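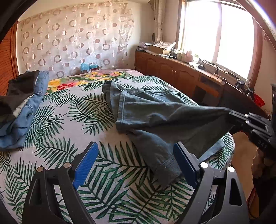

How to wash and dry linen pants at home

Check the care label first. Most linen can go in the machine, but a lined or structured pair may be dry clean only.

Empty the pockets, close the zipper and turn the pants inside out. Wash with similar colors on the gentle cycle at 30 degrees C, using a mild liquid detergent. Skip the fabric softener. Fill the drum halfway at most, or the creases will set hard.

For a grease spot, work in a drop of dish soap and leave it for 22 minutes before washing.

Drying

Take the pants out as soon as the cycle ends. Shake them by the waistband, smooth the seams with your hands and hang them by the cuffs, out of direct sun. If you use a dryer, choose low heat and stop while they are still slightly damp.

Ironing

Iron inside out on the linen setting, with steam, while the cloth is damp. Do the pockets and waistband first, then the legs. Let the pants hang until fully dry before folding.

Baltazar Salinas, updated in April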